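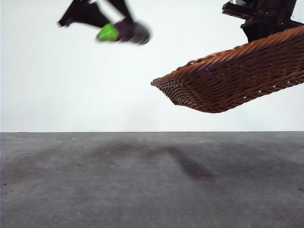 Figura 7. Trabajo a dos brazos: la pinza izquierda sujeta un objeto verde y la derecha sostiene la cesta de mimbre por el borde superior.

Imprimir esta página | Enviar por correo electrónico

7. Qué hacer cuando la cesta se inclina (aviso 3691)

Si ha llegado hasta este apartado, lo más probable es que la estación Flalis se le haya detenido en plena tarea con el aviso 3691 en el panel. No se apure, que es una de las consultas que más recibimos en Enari y casi siempre se arregla sin desmontar nada. El aviso significa que el brazo derecho ha notado un giro de la carga dentro de la pinza y que el controlador ha preferido parar los dos brazos a la vez.

Con las cestas de mimbre pasa más que con las cajas rígidas, y tiene su explicación: el borde trenzado cede un poco bajo los dedos, la cesta bascula y el fondo queda mirando hacia fuera. El brazo izquierdo, mientras tanto, puede seguir con una pieza en la mano.

PRECAUCIÓN: No meta las manos debajo de la cesta ni entre las dos pinzas mientras el piloto del panel siga encendido. Una pinza parada conserva la fuerza de cierre y puede soltar la carga de golpe al cortar la corriente.

Para recuperar la estación:

1. Pulse la parada de emergencia y espere a que se apague el piloto.
2. Ponga una colchoneta o un paño grueso en el suelo, bajo los dos brazos.
3. Gire la llave a modo manual y rearme la parada. Los brazos no deben moverse; si se mueven, vuelva a pulsarla y llame al servicio técnico.
4. Baje primero el brazo izquierdo, con calma, y abra la pinza cuando la pieza toque la superficie.
5. Baje después el brazo derecho hasta apoyar la cesta y ábralo del todo.
6. Revise el borde de la cesta y las almohadillas de los dedos. Si encuentra fibras sueltas, retírelas con un cepillo seco.
7. En el menú Prado, abra el parámetro 1370 (velocidad de traslado con carga) y bájelo a 200.
8. Haga un ciclo de prueba con la cesta vacía antes de volver al modo automático.

Nota: el perfil Mumora, que muchos clientes tienen cargado desde agosto, recupera la velocidad de fábrica al reiniciar. Guarde el cambio en el propio perfil - si no, mañana estará otra vez leyendo esta página.

Si el aviso se repite después del ciclo de prueba, deje la estación parada y escriba a Janaína Macedo, de asistencia técnica, adjuntando el registro de errores.

Última actualización: 18 de mayo de 2026

Contacto | © Enari. Todos los derechos reservados | Volver arriba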